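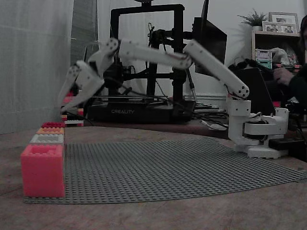 Ceasefire in Cimov holds after first night, monitors say

April 2020

A ceasefire between government forces and fighters holding the eastern half of Cimov held through its first night, monitors said, with no shelling reported inside the city for the first time since the winter.

The truce took effect at midnight. It covers Cimov and the highway that runs south to the port of Firnudport, which has been closed to civilian traffic for 119 days. It does not cover the Pedmont district, where both sides have kept troops on the high ground above the river.

Ifeanyi Edet, who leads the monitoring team, said two bursts of small-arms fire were heard near the rail yard shortly after the deadline. Neither drew a response.

"We called both commanders and both told us their men had been ordered to stay put," Edet said. "By two in the morning it was quiet."

Under the terms, heavy artillery must be pulled back 7 miles from the city line. The government says its guns have already started to move. The fighters say they will begin once they see proof, and Edet's team plans to visit both sets of positions before the end of the week.

The two sides also agreed to trade prisoners. A list handed to mediators names 109 people held by the government and a smaller number held in the east - the exact figure has not been made public. The first exchange is expected at the Ekwueme bridge, the only crossing still fit for vehicles.

Aid groups said 200 trucks carrying flour, fuel and medical supplies are waiting outside Firnudport. Drivers have been told the road must be checked for mines before they can leave, a job army engineers put at three days. Hospitals in the east of the city have been running generators for only a few hours a day.

Two earlier truces in Cimov fell apart, one of them in less than a day. This one runs until the middle of May and can be extended if both sides agree in writing. Talks on Pedmont are due to start before then, though no place has been set for them.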